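Brenda Mapplebeck had the black dress out by seven, though the funeral was not until 11. Her sister had posted it down from Ralmont in a padded bag with no note. It was a size too big. Brenda thought it would do with a belt.

The kettle had gone off the boil twice. She stood in the kitchen and read the order of service again. They had spelled Stockdale without the e, which would have annoyed him. He had worked 23 years at the Zullau mill and written to the paper whenever they got the name of anything wrong.

She went back down the hall to the bedroom.
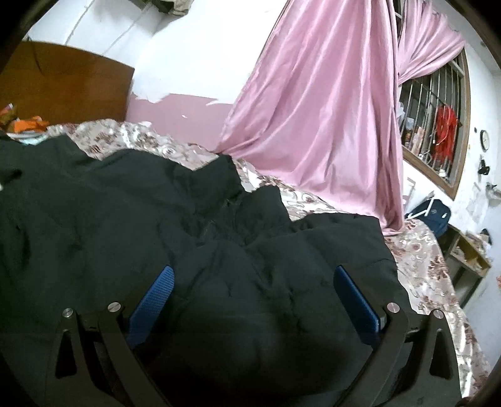 Black cloth on the flowered sheet.

The phone rang before she could get the iron on. It was her sister.

"Did it come?"

"It came."

"You don't have to go, you know. You were only married to him for two years."

"I know how long it was," Brenda said.

Her sister talked for a while about the drive, and the price of petrol at Fisent, and whether there would be sandwiches. Brenda said there would be sandwiches. There was rain on the window, the thin November kind that never filled the tank. When her sister ran out of things to say, they both waited, and then Brenda said she had better get on.
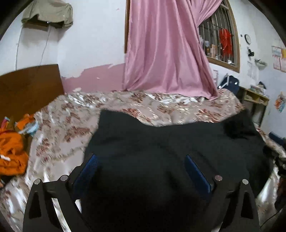
She had thought she might feel something by now. What she mostly remembered was the colour of his ute and how he cut toast, straight across, never corner to corner. He had owed her 30 dollars when he left. He'd posted it the next winter, in coins, taped to a piece of cardboard.

At ten she locked the back door and checked it. The neighbour's dog watched her through the fence. She found the belt in her handbag when she was halfway to the church, and put it on in the car park with the door open and one foot on the gravel.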